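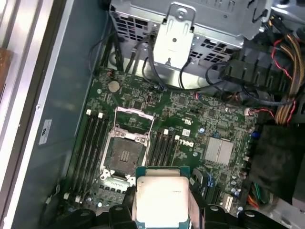
Week 4: Heat and how it leaves a part

Heat moves in three ways: conduction, convection and radiation. This week covers conduction only, and mostly the part of it that gives people trouble, the joint between two solids. When two flat surfaces are pressed together they touch at a few high spots, and the rest of the gap is filled with air. Air conducts poorly. The metal heat spreader on top of a processor is a familiar case: it looks smooth and bright, but a cooler set on it bare would still leave air in the joint. A thin layer of paste fills the gaps.

Terms to know before Thursday

Conductivity (k): how readily a material passes heat. High for copper and aluminum, low for plastics, very low for still air.
Resistance (R): temperature difference divided by heat flow. Units are kelvin per watt.
Contact resistance: the extra resistance at a joint. It falls as clamping pressure goes up.

For a flat slab, R = L / (kA), where L is thickness and A is area. Resistances in series add. This is the same rule you used for circuits in week 2, with temperature difference in place of voltage and heat flow in place of current.

Worked problem

A part gives off 100 watts through one face. The path to the air has three resistances in series: joint 0.05, metal block 0.10, block to air 0.25, all in kelvin per watt. The total is 0.40, so the part runs 40 kelvin above the room. In a room at 25 degrees C it sits at 65. Now double the joint resistance and find the new temperature. (Answer: 70 degrees C.)

Note that the block-to-air step is the largest of the three. Better paste helps, but a fan usually helps more – we come back to this under convection.

Reading

Sakley, chapter 5, up to page 147. Skip the section on transient heating. The tables at the back of the 1951 edition use older units, so convert before you use them.

Problem set 4 goes to Ama Aidoo in the Clukton building by 4 p.m. Thursday. Show units on every line.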